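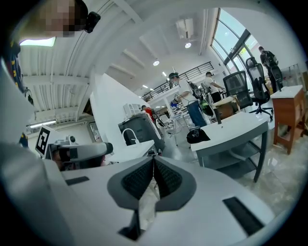
4. Setting up the hand-held grippers

Read this section before you trust any number in section 6. The Lidavis method claims that a policy trained on hand-held demonstrations will carry over to a fixed arm. Our own results support that only in part, and most of the failures we could explain began at set-up.

4.1 Check the finger pads. Close them fully and look at the notch where the inner edges meet. Note any gap in the log.

4.2 Check the markers. Wipe each face and look for lifted corners. A marker that reads well on the bench may still drop out when the wrist turns.

4.3 Record the calibration sweep. Move slowly, and keep the other gripper in view.

Note: Strobel's guide says one sweep is enough for a whole day. Svenja Steinbach repeated it after lunch on a Wednesday and got a different offset. We have one such case, so treat it as a warning and no more.

4.4 Start the wiping task. Hold the gripper in one hand and the cloth in the other, and work from a front corner of the washbasin top towards the bowl.

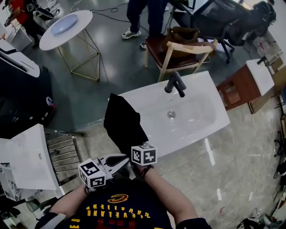

4.5 Stop and save after each wipe. Do not trim the ends yet.

Caution: Do not throw away clumsy takes. The first Julholm set had 204 takes, of which 145 were kept, and no rule for the choice was written down. Any success rate built on that set should be read with care.

4.6 Have a second person score the takes without knowing which set they belong to. Urmas Adomaitis scored 32 of ours this way and disagreed with the first scorer often enough that we now report both.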